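Irkden Allotment Association
Minutes of the ordinary meeting held on 13 August 2024 in the side room, Dervishi Hall

Present: Shobha Palaniappan (chair), Todor Karagiannis (minutes), Su-chen Chang, Krum Vasić and 16 plot holders as signed in.

Apologies: Boris Janevski.

1. Minutes of the last meeting

Agreed as correct, with one change. Under item 5 the plot given up was on the lower path and not the upper path. Todor will amend the copy in the folder.

2. Matters arising

The gap in the hedge by the bottom gate has been planted up with hawthorn whips. They will need watering until the autumn and Krum asked that anyone passing with a can gives them the last of it.

The letter to the parish about parking on the verge has been sent. No reply so far. Shobha will write again.

The lost property box has been emptied. A pair of secateurs and a child's welly remain unclaimed and are on the shelf in the shed.

3. Water

The trough at the top of the site has been running slowly since the spring. Krum has had the float valve out and cleaned it, and thinks the trouble is further back in the pipe, where it goes under the track. A plot holder on the upper path said hers had been fine in the mornings and poor by late afternoon. Another said it had never been any good.

Clidevow were asked to look at it and have quoted for digging out and replacing the length under the track. The quote does not include making good the surface. Members felt that it should, as the track is used for deliveries and was left in a poor state last time it was dug. Su-chen will go back to them and ask for a price with the surface included, and will get a second quote from Flistard.

There was a long discussion about hosepipes. The rule is that hoses may be used to fill butts but must not be left running on a bed. Several members said this is being ignored at weekends. It was suggested that hoses be banned from the top trough only, until the pipe is mended. Proposed by Krum, seconded by Su-chen, carried. A notice will go up on both gates.

4. Accounts

Su-chen gave the figures in Boris's absence. The balance in the current account stands at £3674. All rents are in except for one, which is being chased. The insurance falls due in November and the premium has been paid by instalments in the past. Boris would like to pay it in one go this year to save the charge. Agreed.

It was asked whether the money set aside for the shed roof is part of the balance. It is. Todor asked that it be shown on a separate line from now on.
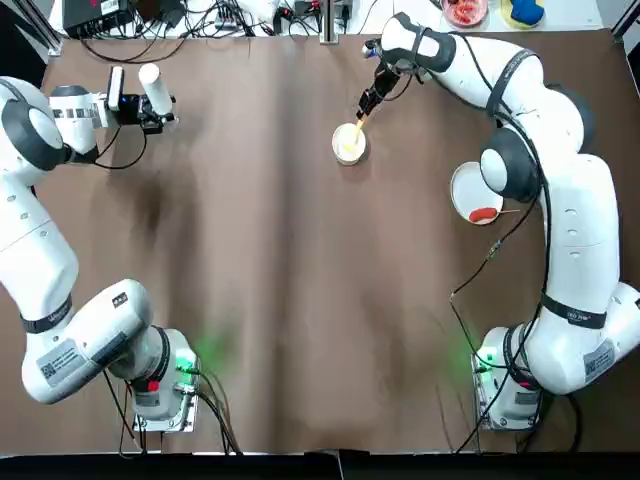 The shed roof itself was put off from the spring and should be done before the weather turns. Krum has measured up and will order the felt and battens. He needs two people to help on the day and one to lend a longer ladder. Names to him, please.

5. Plots and waiting list

The waiting list has 60 names on it. Shobha has started to telephone those who have been on it longest to ask whether they still want a plot, as some have moved away and others have not answered letters. Anyone who cannot be reached after two calls and a letter will be taken off. A member asked for this to be put in writing in the rules and Shobha will bring a form of words to the next meeting.

Plot 7 has not been worked since last year. Two letters have been sent. The tenant has now replied to say that he has been unwell and hopes to be back by the autumn. It was agreed to give him until the end of the season and to offer help with strimming in the meantime. The neighbour on the north side said bindweed was coming through and she would like the strimming done sooner. Krum will see to it.

There was a request to split one of the full plots on the lower path into halves. Views were mixed. Half plots are easier to let and easier for beginners to keep up with, but once split they are hard to join again. Left over to the next meeting.

6. Compost and manure

The stables can no longer deliver and manure must now be fetched. A trailer has been offered on loan. Members who want a share should put their plot number on the sheet in the shed and say how many barrows. Those who help with the loading go first.

Please do not put cooked food, couch grass roots or potato tops with blight in the shared bays. The left-hand bay is full and is to be left alone. Start on the right-hand one.

7. Autumn show

The show will be held in the hall as before. Classes will be the same, with the addition of one for chillies and one for the best jar of chutney. The onion class will be judged by weight as well as by eye, after the disagreement last year. Shobha has asked a judge from outside the association.

Tables need to be put up the evening before. Entry cards can be had from Su-chen and should be filled in clearly, with the name on the back. Exhibits not collected by the end of the afternoon will be sold for association funds.

8. Any other business

Bonfires – a reminder that they are allowed only from November, and never when the wind is towards the houses.

The combination on the bottom gate will be changed at the end of the month. Members will be told the new number in person or by telephone. It must not be passed on by email.

A plot holder asked if hens could be kept. The lease does not allow it. She asked about bees. Todor will read the lease again and report back.

Thanks were given to Krum for mending the bench.

The meeting closed after Shobha reminded members to take their mugs home. The date of the next meeting will be posted on both gates.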